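## 3. Equipment planning and budget

### 3.1 What we set out to buy

The second phase of the Gesdale refurbishment study needed a cell that could fit and remove parts in ordinary desktop computers. We had one room, one electrical circuit to spare and a budget line that could not be raised before October. That sounds like a dull set of limits, but planning within them proved to be one of the most enjoyable parts of the project, and we learned more from it than from some of our early trials!

Our first shopping list was written around the arm. We compared reach, payload and service terms, and left everything else under a single heading, "table and sundries". Yuzhen Yao rewrote the list from the other end, starting with the parts to be handled: processors, memory modules, expansion cards and hard disks. Each part was given its own row, with columns for how it would be held before fitting, how the gripper would take hold of it and what it would cost us if it were dropped. The second list was longer and far more useful. It moved money out of the arm and into holders, spare parts and a sturdy table.

### 3.2 Layout and fixtures

The layout we settled on puts the computer case on its side with the panel off, so that the arm can work from above (Figure 2). The slatted table cost more than the plain bench we had first chosen, and we would pay the difference again gladly. The parts tray sits next to the case, which keeps the moves short and lets us use one table for the whole job.

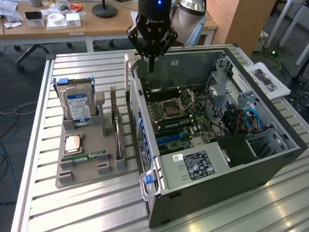
**Figure 2.** The work cell, with the two-fingered gripper above the open computer case. The tray at left holds a hard disk drive, a processor, a memory module and an expansion card.

The tray deserves a few words of its own. We asked Fendora for a price on a machined tray and were quoted 3,412 euros, with a wait we could not fit into the schedule. We chose a plastic one with moulded holders instead, at 315 euros including two rounds of changes. The holders set the position of each part: the processor lies flat in a square recess, while the expansion card and the disk stand upright. Changing a holder is cheap, so the tray could follow the work as our plans grew.

### 3.3 Running costs

Test parts were the item we most nearly forgot. Used boards and memory modules are cheap one at a time, but a long series of trials gets through them, and sockets are easily damaged. Upendo Tanui arranged a bulk purchase from Farko, a local recycler, at 50 euros a crate, and we set aside 300 euros for this in the first quarter. The crates were mixed, and sorting them took an afternoon each. We now enter that time in the budget as a cost in its own right.

The budget was signed off on 19/07/2019 with three changes to the draft:

- the second gripper was put back to the following year;
- the service contract for the arm was shortened;
- the money released went to spare fingers, cables and further test parts.

We are especially pleased with the last of these. Small spares rarely look exciting on a purchase form, yet they decide how soon work can start again after a fault. For groups planning a similar cell, we recommend pricing the holders and test parts before asking for any quotation on the arm. Our own parts list, in the form used by Cai for its internal orders, is given in Appendix B.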